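Minutes of the meeting, Plemunia Shared House - sorting of the donation boxes

May 7, 2026

3 comments 12 shares
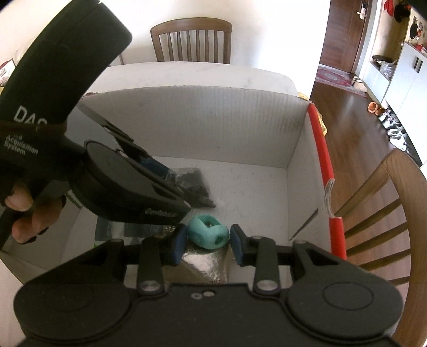
The first point was the sorting of the small donations before the summer sale in July. Members agreed that the boxes are now too mixed, and that it takes too long to find the things which can be sold. The white cardboard box was discussed as the case to begin with. It has a teal rubber toy, a snack packet, crumpled foil packaging and a red cable in the same place, and the cable is frayed. It was decided that toys will go in one box, cables in a second box, and all packaging goes to recycling or trash on the same day. Damaged cables will not be sold.

The second point was food. Any snack which arrives with the donations must be checked for the date. If it is open, it goes out. One member asked if closed snacks can be given to the Weltov kitchen - this was accepted.

The third point was money. The last sale brought 1,938 and from this 800 is kept for the repair of the storage room door. The offer from Beltura for new shelves was read, but the members found it too high. A second offer will be asked from Ejigu before the next meeting.

The fourth point was the opening time. The sorting room will stay open until 4 in the afternoon, as before. A proposal to open already at 10 in the morning was voted and accepted, with one vote against.

Other matters: new labels are needed for the boxes, in large letters. The key of the sorting room must be returned to the office after use. The next meeting will be fixed by e-mail.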